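The Word for Bank

October
By the author of the Tamayo stories

So I was the one in the booth. I want to start there because my sister tells this story at parties and in her version I was at the table, in a suit, with a little flag in front of me. There was no little flag. There was a plywood box at the back of the ballroom of the Hotel Tamayo with a window in it, and a chair that leaned, and a heater you could run or not run depending on whether you wanted your half of the treaty to have a hum behind it.

The talks were between Tostberg and Zamier, over the river. If you grew up anywhere near there you already know about the river and you can skip this paragraph. If you didn't: it moves. Every spring it picks a slightly different bed, and each side has an old map on which the river is exactly where it suits them, and in the meantime people in Cedalby, where the hotel is, have been getting their mail from one country and their electricity from the other. My aunt's chicken coop was in Zamier for an entire summer. She got a letter about it.

I'd interpreted for grain buyers and for a dental convention. I had never done a government. They called me because the regular woman had laryngitis and her backup was her husband, who had caught it from her, and the third person on the list was me, spelled wrong.

The draft was 144 pages. I got it at six in the evening and the session was at eight the next morning, and I did what anybody would do, I read the first part very carefully and then I started skimming. I'm telling you this so you understand the state I was in when we got to Article 9.

Article 9

Both languages come from the same place, you see. They split a long time ago and they've been drifting apart like cousins. You can order soup in either one and get soup. But then there are the traps, and one of them is the word for the bank of a river. In Tostberg it means the edge, right where your shoes get wet. In Zamier it means all of it, the slope and the reeds and the path on top, everything up to where a sensible person would build a house. They're spelled the same. They're even pronounced the same, if you have a cold.

Article 9 said the border would run along the bank.

I was about four seconds behind the speaker when it hit me. The head of the Zamier side was reading in that voice people use for reading, with no air in it, and I was following along nicely, and I said the word in the one language and heard it in the other and thought, oh no. Between those two meanings there's a strip of land about as wide as a soccer field. It has a road on it. It has my aunt's chicken coop on it!

You're supposed to say what they say. That's the whole job, and they tell you on the first day and they tell you again on the last. You don't fix it, you don't add to it, and if a man insults another man's mother you insult her too, in the same tone of voice. So I had four seconds, then three, and I did a thing I still think about in the shower. I stopped.

Dead air in a headset is awful. I could see heads come up all down the table. One of the Tostberg men tapped his earpiece, and then tapped it harder, and then took it off and looked into it like there might be a bug living in there.

"The interpreter requests a clarification," I said, in both languages, one after the other, and my voice cracked in the second one.

What they did about it

They called a recess. I figured I'd be fired by the time the coffee came. I sat in the box with the door open and my knees out in the hallway, and people stepped over my feet without looking down, which I took as a bad sign.

After a while a woman from the Tostberg side came and crouched next to me. She had her shoes in her hand. She said, very quietly, "What did you think it meant?"

I told her. Edge on your side, slope on theirs. I drew it for her on the back of page one, a squiggle and another squiggle, and I put in the coop.

She looked at it for a long time. "We know," she said.

I said I was sorry, what?

"We know what they think it means. They know what we think it means. It took us two years to find that word."

I have to tell you, I felt about as tall as a pencil. She wasn't mad, even. She sat down on the carpet with her back against my box and told me how it went. Every other word they'd tried had made somebody leave the room. Edge, shore, waterline, margin. There'd been a whole week on margin. Then some clerk, way down the ladder, had noticed that if they wrote bank, both delegations could go home and hold up the page and say look, we got it. The road would be patrolled by nobody in particular. People would go on getting their mail from one side and their lights from the other. In another thirty years the river would have moved again anyhow, and it would be a different fight with different people in it.

"But it's not true," I said. "I mean, it isn't an agreement. You don't agree."

"No," she said. "But they stopped shooting at the ferry."

I didn't have anything for that. My father used to take that ferry.
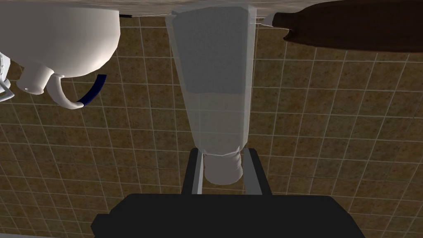 The part my sister leaves out

She asked me what I was going to say when they came back in. She didn't tell me what to say. I've gone over it and over it and she never once told me. She put on her shoes, holding on to the top of my booth for balance, and went off down the hall, and I had the rest of the recess to myself.

I thought about my aunt. I thought she had a right to know what country her chickens were in. That seemed pretty basic to me, and it still does. There were nearly 2000 people in Cedalby then and every one of them was going to read that word in whichever paper they took and believe it, and the ones on the left side of the street would believe one thing and the ones on the right would believe another, and at some point somebody was going to try to pave something.

And then I thought about the ferry, and about how when I was small you'd hear it go quiet out on the water, the engine cut, because they'd seen a light on the reeds and didn't know whose it was. My mother would stop with the dish towel in her hand. She'd stay that way until the engine started up again. That's all, she'd just stand there with the towel.

The bell went. They filed in. The man with the earpiece had gotten himself a new one.

The chairman leaned into his microphone and asked if the interpreter had received her clarification. Everybody turned around. I'd never been looked at by that many important people and I'll say this for it, it clears the sinuses.

"Yes, thank you," I said. "The interpreter was mistaken."

Then I said it in the other language. Then the head of the Zamier side picked up his page and started over from the top of Article 9, and I said bank when he said bank.

After

They signed it that night in the dining room because the ballroom had a wedding coming in. They'd had 1000 copies printed, bound in blue, and for months afterward you couldn't go into a kitchen in Cedalby without finding one under a short table leg. The papers ran a picture of two hands shaking, only the hands, no faces. On our street people argued over which hand was whose. My uncle said ours was on top. Across the road they said the same.

I got paid in two currencies. I bought a coat with one and my sister borrowed the other.

I told my aunt, eventually. I wasn't supposed to, I'd signed something, but she was getting old and I had been carrying it around for a good long while by then. I told her at her kitchen table with the radio turned up. I told her what the word was and what it was on each side, and that everybody in the room had known except me, and then I'd known too and I'd said it anyway.

She wanted to know if the letter she got about the coop was still good.

I said I didn't know. I said I didn't think there was anybody who could tell her.

She got up and took it down from behind the clock, where she'd had it all that time, and read it through again with her finger under the lines. Then she put it back behind the clock. She gave me a bag of eggs to take home, and I walked back along the top of the slope, on the path, with the river making its noise down there in the dark. There was a light on in the ferry shed. I switched the bag to my other hand and kept going.

Comments (5)

reedcutter
My grandmother had a letter like that about a pear tree. We never found out who sent it. Loved the dish towel.

halfpast_four
I interpret in hospitals and the four seconds thing is exactly right, my stomach dropped. I would have stopped too. I don't know if I would have started again.

Paperboat
Wait so did the woman with the shoes come up with the word herself? "Some clerk, way down the ladder" sounded to me like she was talking about herself. Or am I reading too much into it

halfpast_four
@Paperboat oh, I missed that completely. Going back to read it again.

two_left_boots
More about the aunt please. Also what did the sister do with the money?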